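# Why Folded Cloth Stays Folded (and Why It Sometimes Doesn't)

**Wirkthorpe Young Makers' Library, Sheet 32**
Written by Han-gyeol Yeon

A jumper thrown on a chair and a jumper folded in a drawer are made of the same yarn. The folded one takes up less room and comes out with fewer creases. This sheet explains what happens to the cloth when you fold it, and how to do it well.

## What cloth is made of

Most clothes are made from cloth that is either woven or knitted.

- **Woven cloth** has two sets of threads. One set runs up and down, and the other crosses over and under it. Shirts and bed sheets are usually woven.
- **Knitted cloth** is made of rows of loops. Each loop is pulled through the one before it. T-shirts, jumpers and socks are usually knitted.

Loops can open and close a little, so knitted cloth stretches. Threads that cross each other have less room to move, so most woven cloth stretches less and shows a sharper crease.

Look at the cuff of a jumper and you may find **ribbing**. Ribbing is a kind of knitting with raised lines and dips. It pulls itself in, like a spring closing, and that is how a cuff grips your wrist. Ribbing does not like to lie flat, and it often lifts up when you fold it.

## What a fold does

When you fold cloth, the threads on the outside of the bend are stretched. The threads on the inside are squashed. In thin cloth the difference is small. In thick cloth it is larger, and the cloth pushes back. This pushing back is called **springiness**.

Two things help a fold to stay put:

1. **Weight.** The top layer presses on the layer under it.
2. **Friction.** Friction is the grip between two surfaces that touch. Fluffy or rough cloth has more of it than smooth, shiny cloth. A silky scarf slides open. A woolly one does not.

If a garment is left folded for a long time, the fibres settle into the bent shape and a crease forms. Heat and water let the fibres move again. A steam iron uses both.

## Counting layers

Each time you fold a piece of cloth in half, the number of layers doubles.

| Folds | Layers |
|---|---|
| 0 | 1 |
| 1 | 2 |
| 2 | 4 |
| 3 | 8 |
| 4 | 16 |
| 5 | 32 |

A T-shirt already has a front and a back, so it starts with 2 layers. Fold it in half four times and the pile is 32 layers thick. It will be small, but it will be a lump, and it will try to open. For most tops, two or three folds are enough.

## How to fold a top

You need a flat surface larger than the garment. A bed is suitable - a table is firmer, but many are too small.

1. Lay the top face down and smooth it from the middle towards the edges.
2. Fold one side in towards the middle, with its sleeve.
3. Lay the sleeve straight down along the side you have just folded.
4. Do the same with the other side.
5. Bring the bottom edge up to the neck. For a smaller bundle, fold it again.
6. Turn the bundle over and press it with a flat hand.

The part that is moving is called the **flap**. The line it turns on is the **fold line**. Lift the flap well clear of the layers underneath, or friction will drag them along with it and wrinkle them.

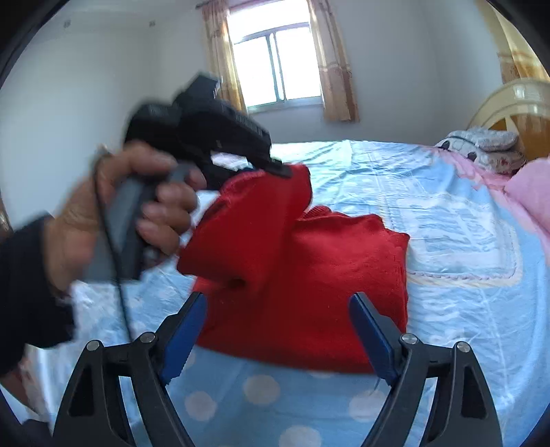 *A flap of red cloth being lifted and folded over on a bed. The lower part of the garment is mostly smooth, and a ribbed band makes a small arch along the top edge.*

A lifted flap hangs in a curve, since gravity pulls down every part that is not held up. When you lower it, let the edge touch first and then lay the rest down behind it. Dropping it all at once traps air, and the air leaves as a bump. Smooth a bump towards the nearest open edge.

## Something to test

Find a T-shirt, a pillowcase and a thick jumper. Ask before you borrow them.

- Fold each one in half twice.
- Measure the height of each bundle with a ruler.
- Put a heavy book on each bundle for 30 minutes.
- Take the book off and measure again.

Write your results in a table with three columns: *item*, *height before*, *height after*. Use the same book each time. Changing the book would change the weight, and the test would not be fair.

Then unfold each item and look for creases. Which cloth shows the sharpest line? Is it woven or knitted?

## Words used in this sheet

**Fibre** - a very thin strand. Many fibres twisted together make yarn.

**Friction** - the grip between two surfaces that touch.

**Lint** - tiny loose bits of fibre. It shows up most on cloth of a different colour.

**Ribbing** - stretchy knitting with raised lines.

*Next: Sheet 33, How a Zip Closes.*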